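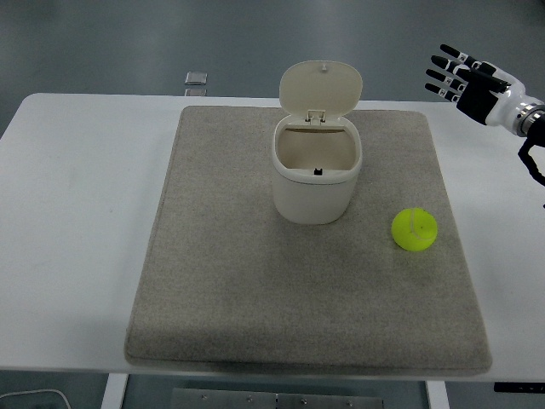 Section 4: Setting Up the Work Table and Pressing Mat

Read this section all the way through before you plug in the iron. It covers leveling the table, laying the felt pressing mat, heating the mat for the first time, and everyday care. Cutting and marking are covered in Section 5.

4.1 What you need

Lemard folding table, either size
Felt pressing mat
Spirit level, 9 inches or longer
Hex key (taped to the underside of the table in a paper sleeve)
Lint roller or stiff clothes brush
Steam iron
Clean cotton cloth, such as an old pillowcase
Tape measure

The hex key fits both the leg bolts and the leveling feet. If the paper sleeve is empty, any 5 mm hex key will do.

4.2 Choosing a place for the table

1. Pick a spot on a hard floor. Carpet lets the feet sink unevenly, and the table will need to be leveled again every few weeks.

2. Leave at least 30 inches of clear floor on the side where you will stand. If you plan to press curtains or bedding, leave the same amount on the far side so the fabric can hang down without bunching.

3. Check that a grounded wall outlet is within reach of the iron cord. Do not use a light-duty extension cord with an iron.

4. Keep the table away from curtains, open shelves of paper patterns, and any wall covering that could be damaged by steam.

Note: Strong sun will fade the mat over time. Fading does not affect how it works.

4.3 Leveling the table

1. Open the legs until each brace clicks. Push down on the middle of every brace to make sure it is locked.

2. Tighten the leg bolts by hand, then give each one a quarter turn with the hex key. Do not tighten further than this. The inserts in the tabletop can strip.

3. Lay the spirit level along the front edge. Turn the leveling feet at the left and right until the bubble is centered.

4. Turn the level so it runs from front to back and adjust the rear feet.

5. Go back and check the front edge again. Changing the rear feet usually moves it a little.

6. Press down on each corner in turn. If one corner rocks, lower the foot at that corner until it touches the floor.

CAUTION: Keep fingers clear of the braces when folding or unfolding the legs. Two people should lift the larger table.

4.4 Laying the felt mat

The mat is shipped rolled. It needs to lie flat overnight before it is used with heat. A mat that still has a curl in it can lift at the ends and tip an iron.

1. Wipe the tabletop with a damp cloth and dry it fully. Moisture trapped under felt can leave marks on the table.

2. Unroll the mat with the curl facing down.

3. Center it from side to side. Measure from each end of the table to the mat if you want it exact. A strip of bare table should show at both ends. You will use these strips for pins, chalk, and anything else that should not sit on felt.

4. Bring the front of the mat close to the front edge of the table, but do not let it hang over. A mat that overhangs will be dragged out of place each time you lean against it.

5. Put a few heavy books on the ends and leave them overnight.

6. Take the books off and run the lint roller over the whole surface. New felt sheds. Expect to do this several times in the first week.

Note: The mat has no right or wrong side. Turn it over every month or so to even out the wear.

Note: Do not glue, staple, or tape the mat to the table. If it slides, place a piece of rubber shelf liner between the table and the mat, and trim the liner two inches smaller than the mat all the way around. Check the liner's packaging first. Some kinds are not made for heat.

4.5 First heating

Felt made with wool has a smell when it is first heated. The smell fades after two or three sessions. Open a window if it bothers you.

1. Fill the iron with water and set it to medium.

2. Cover one end of the mat with the cotton cloth.

3. Press the cloth for ten seconds, lift the iron, and move to the next area. Do not slide the iron.

4. Work across the whole mat this way, moving the cloth as you go.

5. Let the mat cool for 40 minutes with nothing on it.

6. Turn the mat over and repeat.

7. Lift one corner and feel the table underneath. If it is damp, stand the mat on its long edge against a wall until both mat and table are dry.

CAUTION: Never leave a hot iron face down on the mat, even for a moment. Stand it on its heel or put it on an iron rest.

CAUTION: The table under the mat can become hot during long pressing sessions. If the tabletop feels hot to the hand, stop and let it cool. Heat damage to the tabletop is not covered by the warranty.

4.6 Pressing on felt

Felt holds heat and sends some of it back up into the fabric, so you are pressing from both sides. Most people coming from a padded ironing board need a lower setting than they are used to. Start one step lower and go up if the crease does not hold.

Cotton and linen. Medium to high with steam. Press seams flat as sewn first, then open them.

Wool. Medium with steam, always through a cloth. Let the piece cool on the mat before you pick it up. Wool that is moved while warm will lose its crease.

Polyester and blends. Low, little or no steam. Test on a scrap. These fabrics can take on a shine on felt more quickly than on a board.

Fusible interfacing. Put baking parchment under and over the piece. Adhesive that gets into felt cannot be fully removed.

Velvet and corduroy. Do not press these directly on the mat. Lay them face down on a piece of the same fabric and use steam only.

For quilt blocks, measure again after pressing. Blocks often come off felt slightly flatter and wider than they came off a board. If yours are coming out large, check that you are lifting the iron and not pushing it.

4.7 Cleaning and care

After each session

1. Let the mat cool.

2. Pick out pins. A magnet passed slowly over the surface will find the ones you have missed.

3. Roll off threads and lint.

Once a month

1. Vacuum both sides with a brush attachment on low suction.

2. Wipe the table under the mat.

3. Check the leg bolts and braces.

Stains. Blot with cold water and a drop of dish soap, then blot with plain water. Do not rub. Do not use bleach. Spray starch builds up and turns brown; scrape it gently with a plastic card when dry, then vacuum.

Scorch marks. Light brown marks are harmless, but cover them with a cloth when pressing pale fabric. If the felt has turned hard or crumbles, replace the mat.

Do not machine wash the mat. It will shrink and will not lie flat again.

4.8 Storage

If the table has to be put away between uses, take the mat off before folding the legs. Roll it loosely around a cardboard tube. Do not fold it. A fold line will show up in everything you press across it.

Store it dry, off the floor, and away from moths. Cedar blocks are fine. Mothballs leave a smell that comes back each time the mat is heated.

4.9 Problems and fixes

Mat will not lie flat. Turn it over, mist the curled end lightly with water, weight it, and leave it overnight.

Mat slides. Check that the tabletop is clean. Furniture polish is the usual cause. Wash it off with dish soap and water.

Damp patches under the mat. Too much steam in one place. Use less, and give the mat more time between pieces.

Gray fuzz on dark fabric. The mat is still shedding. Roll it again and press dark pieces on a cotton cloth until it stops.

Table wobbles during pressing. Repeat steps 1 through 6 in 4.3. If it still wobbles, look for a bent brace.

4.10 Replacement parts

Order from Illside Sewing Supply using the part numbers below. Give the table size when ordering feet or braces.

Part 1957: Leveling foot, single
Part 2302: Leg brace with rivets
Part 200: Felt pressing mat

Feet from older Buschmann tables have a different thread and will not fit.

Section 4 revised 3/6/20 by Rosario Gatti. Replaces the November version, which gave the wrong hex key size.

Continue to Section 5: Cutting and Marking.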